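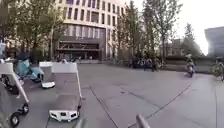 Planner treats paving seams as obstacles

posted by slabwalker, February 25, 2018

Hello everyone, and sorry in advance for the ramble! I look after the navigation stack on the delivery robots at Pudmont, and the planner keeps stopping or swerving in the open plaza. The costmap fills up with thin lines of occupied cells wherever the segmentation net sees a dark joint between slabs. I've already raised the obstacle threshold by 30 points – it helped a bit, but then it started ignoring real curbs, and I like my curbs. 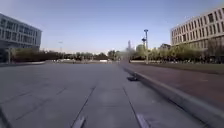
Seams in the paving, with the raised ledge on the right.

mornesside_dev

Oh, we had this all last August! Leave the threshold where it was. Require 2 sources to agree before a cell becomes lethal, so a line seen only by the camera stays cheap to cross, while a curb also shows up in depth. Decay camera-only cells after 900 ms as well, or they smear when the robot turns.

Đỗ

Update your drivers.

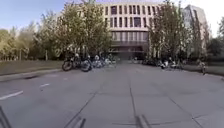 slabwalker

Thank you both, I'm trying the two-source rule first. Jurkarton wrote to me as well, saying that the decay should run on sensor time, and that a point buffer of 3072 was plenty on their setup. I'll post my config once I've tidied it up.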